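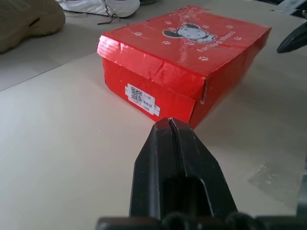

The case against keeping everything

My sister-in-law has a storage unit. It costs her $1,230 a year, and in it are a dining table, a lot of boxes, a rowing machine and the contents of a desk that belonged to her father. She has been paying for it for 6 years. When I asked what was in the boxes she said "papers, mostly," and then she changed the subject.

I have no standing to be smug. I have a closet in the hallway that works the same way, minus the monthly bill. But I have been reading a good deal this summer from people who think I should feel fine about the closet, and I don't buy it.

The argument goes something like this. For years we were told to throw things out. Then a great many people spent a spring shut in with their belongings, and found comfort in them, and now the fashion has turned. Keep the ticket stubs. Keep the school reports. Valdemar Eskildsen, whose essay on household archives has been forwarded to me by three separate people, says that every home is "a small museum with one curator" and that to discard is to edit your own life before you know what it was about.

It's a nice line. I think it's wrong in nearly every part.

Start with the museum. A museum has a catalog. Somebody at some point wrote down what the object was, where it came from and which shelf it went to. I have known one person who did this at home. The rest of us have a pile, and the pile only makes sense to the one who made it, and often not even to her. My mother left us a tin with keys in it. None had a label. My brother tried them on every lock in the house in Padden and two of them fit the same shed. The others are still in the tin, which he took home with him, so now it's his tin.

Then there is the business of not knowing yet what will matter. This is the strong part of Eskildsen's case and I'll grant him some of it. Historians do love a shopping list. Gholamreza Bakhtiari, who taught me in college and was a much better reader of old documents than I ever became, used to pass around a household account dated 1559, with candles and salt fish in it, and a payment to a man for fixing a gate. He could talk about the gate for an hour. It was wonderful. If someone had tidied up, no gate.

But look at what makes the account worth having. It's one of very few. Most of what sat beside it is gone, and the scarcity is doing a lot of the work. Multiply it by every household and every year and you'd need someone to read it all, and there is no such someone. I have in my closet the electric bills from an apartment I left in my twenties. I can't think of the scholar who is waiting for them. If there is one, the power company has them too.

The keepers have a second argument, less grand, and I find it harder to answer. They say that objects hold memory in a way the head doesn't. You open the lid and there's the summer you were nineteen. True. It has happened to me with a bus transfer and with a really ugly scarf. What I doubt is how often it happens. I went through the closet in March, for the first time since we moved in, so on the evidence those things had been holding my memories for me without my once asking for them back. And most of what I found called up nothing at all. A photo of a group of people on some steps. A postcard signed with an initial. I stood there feeling that I ought to feel something - and then I put it all back, which is the part I'm least proud of.

I suspect that for many of us the keeping has little to do with memory. We're putting off a decision. To throw out a letter you have to read it, and decide what you think of the person who wrote it, and maybe of the person it was written to. It's far easier to find a lid. My sister-in-law's father's desk is like that. Opening those boxes would take her a weekend, and she would come out of it knowing some things about his money and perhaps about his marriage. She would sooner pay the rent on the unit. I understand this completely, but I wouldn't call it preserving his memory, and I don't think she would either if you pressed her.

I'm just as doubtful about the other camp, I should say. The clear-it-all-out people were selling something too, mainly the idea that a bare shelf would make you calm. I had a very bare apartment once and was miserable in it. And there's a meanness in the advice to photograph the thing and toss it. I took pictures of my son's clay animals on exactly that advice. I couldn't tell you which phone they were on.

So what do I think people should do? Less than either side wants. Keep a few things and write on them, in pencil, who and where and when. If you can't be bothered to write on it, that tells you something. My aunt in Derkach had a single drawer for this purpose, and when the drawer was full something had to come out before anything went in. She was strict about it. When she died, going through the drawer took an evening, and we read every scrap of it, out loud, at her kitchen table. We laughed a great deal at a complaint she had written to a hotel and apparently never mailed.

Compare that with the tin of keys.

Eskildsen would say, I suppose, that we'll never know what she took out of the drawer to make room. Right, we won't. I've tried to be sad about it and can't manage it. She knew what it was, and she had her reasons, and she kept the hotel.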